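15 July 2020
Nokano notebook, sim collection

Picked up where I left off yesterday. The pick task on the Urkbridge house scene is still the one short of episodes, so the whole day went to that. Running total at close is 2265 episodes kept over all scenes. 333 of those are from today. Stored under the Nummont set with the usual folder names.

Setup same as before: two arms, teleop, cylinders on the floor as targets. I left the start poses alone and only changed the target positions. The reset script on Erdős (the machine, for anyone new reading this) was restarted once before lunch when it began giving the same seed over and over. I threw out everything recorded between the first repeat and the restart. If you find a gap in the episode numbers, that is the gap. Please don't renumber.

Near targets go quickly. Far targets are slow and I get sloppy with them late in the day, so I switched to doing far ones first and near ones after. Seems to help. Will keep it that way unless someone objects.
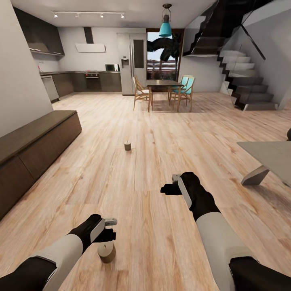
Left gripper over the near cylinder. Second cylinder farther out on the planks, right arm held up.

Rule for labels, so we all do it the same way: the episode starts at the first commanded motion and ends when the operator presses the pedal. Don't trim the idle bit at the end by hand. The loader does it, and hand trimming in June gave us files where the action and state arrays had different lengths. I spent most of an afternoon on that and don't want to again.

A missed grasp followed by a good one stays in, tagged "retry". A target that gets knocked and rolls away goes in the discard folder. I know we said we might want those later, so they are moved there and not deleted.

Two things still open:

Grasp height. The cylinders are squat and they have a small knob on top. Some of my grasps close on the knob and some on the body. The policy will see both. We should pick one, or tag them. I have been aiming for the body but did not tag anything today.

Which arm. I used the left for nearly all the near targets out of habit. The right arm needs more episodes before we train on this, or it will just learn to park it.

Next session: right arm only, far targets first. Check the seed log before starting and again at the halfway point. Copy to the backup disk is running now, no errors so far.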